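Bonbridge sells the Stalness kit as a two-arm retrofit for laundry rooms, priced per pair of grippers. Mafalda Macedo, who runs its integration work, says the fingers were the last part to be settled. "We went through 16 profiles. Wide pads held well but picked up two layers at a time." 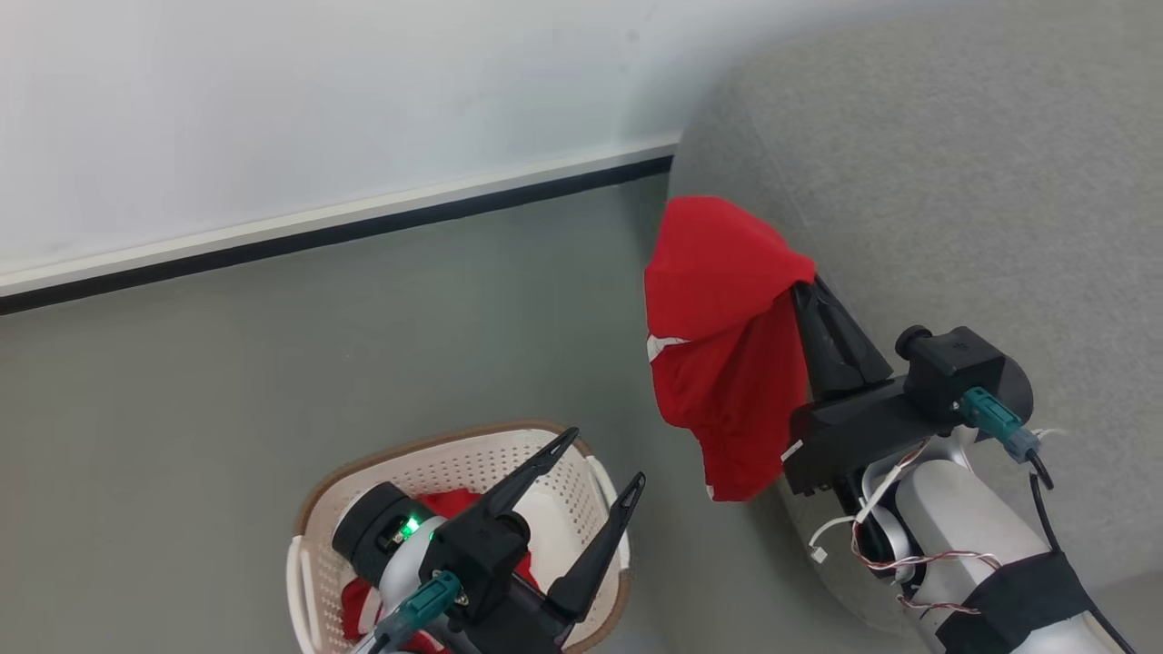 Cable routing takes up most of her support calls. Each gripper is wired separately, and a unit can be swapped without opening the forearm. "You pull the teal connector at the gripper and fit the spare," Macedo says. Red cloth pinched between the fingers, she adds, needs a lower force setting than toweling. The rated life is over 1442 hours; she would not give a figure for denim.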